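Where does sweetcorn come from?

You may have eaten sweetcorn from a tin, from the freezer or straight off the cob. It is all the same plant. Its proper name is maize, and it belongs to the grass family, along with wheat, rice and the grass in the park.

People first grew maize in Mexico, thousands of years ago. They started with a wild grass called teosinte (say "tay-oh-SIN-tay"). A teosinte ear is shorter than your finger and has only a few hard seeds. Each year farmers kept seeds from the best plants and sowed those. Very slowly, the ears grew longer and the seeds grew softer. Today maize is grown on every continent except Antarctica.

What is a cob?

The cob is the hard part in the middle. The yellow bits we eat are called kernels, and each one is a seed. If you left a ripe kernel to dry out and then planted it, a new maize plant could grow from it.

Kernels grow in rows. There is nearly always an even number of rows on a cob, so you might find 14 or 16 but hardly ever 15. Try it next time you have one for tea.
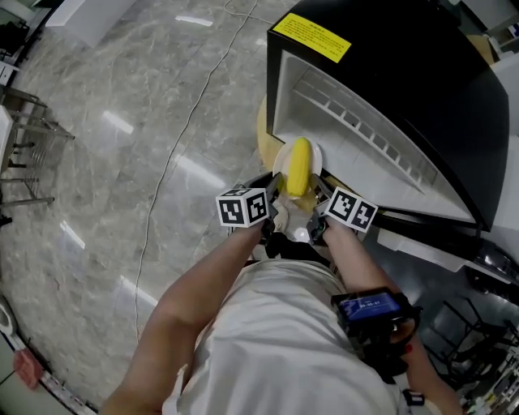
A corn cob on a white plate. The lumps are the kernels.

What is the silk for?

Before it is picked, a cob is wrapped in green leaves called the husk. Out of the top comes a bunch of fine threads. These are the silks, and they have an important job.

Every silk is joined to one place on the cob where a kernel could grow. At the very top of the plant is a feathery part called the tassel, which makes a yellow dust called pollen. The wind blows the pollen about. When a grain of pollen lands on a silk, it grows a tiny tube all the way down inside it, and a kernel can start to form. If a silk gets no pollen, there will be a gap on the cob in that spot.

This is why gardeners plant sweetcorn in a square block. In one long line, a lot of the pollen would blow away and miss the silks.

A year on a sweetcorn farm

Graça Mendes grows sweetcorn at Abreu Farm, near the village of Praltby. She orders her seed in February, when the ground is still too cold for planting. Maize does not like frost. She waits until late spring to sow, and pushes each seed into the soil about as deep as the top joint of her thumb.

Her biggest field has 60 rows. The plants come up looking like ordinary grass, and by the end of the summer most of them are taller than she is.

"Children always ask me how I know when it's ready," Graça says. "I look at the silks. When they go brown and dry, I peel back a bit of husk and press a kernel with my thumbnail. If the juice is milky, we pick it. If it's clear like water, I leave it a few days."

Sweetcorn is picked early in the morning if possible. The kernels are full of sugar, and once the cob leaves the plant the sugar begins to turn into starch. Starch does not taste sweet. Cool air slows this down, so the cobs go straight into a cold store.

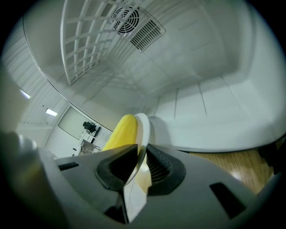 Not all maize is sweetcorn. Most of the maize in the world is a kind called field corn, which is left on the plant until it is hard and dry. A lot of it feeds cows, pigs and chickens. Some is ground up to make cornflour, tortillas and breakfast cereal.

Popcorn is another kind. It has a very tough skin with a little water trapped inside. When the kernel is heated, the water turns to steam and pushes on the skin until it bursts — that is the pop. Sweetcorn will not pop, even if you dry it first. Its skin is too thin.

Words to know

Husk: the leaves wrapped around a cob.
Kernel: one seed of a maize plant.
Pollen: a fine dust that plants need to make seeds.
Silk: a thread that joins to one place on the cob.
Tassel: the feathery top of the plant, where pollen is made.

Page last checked: June 2026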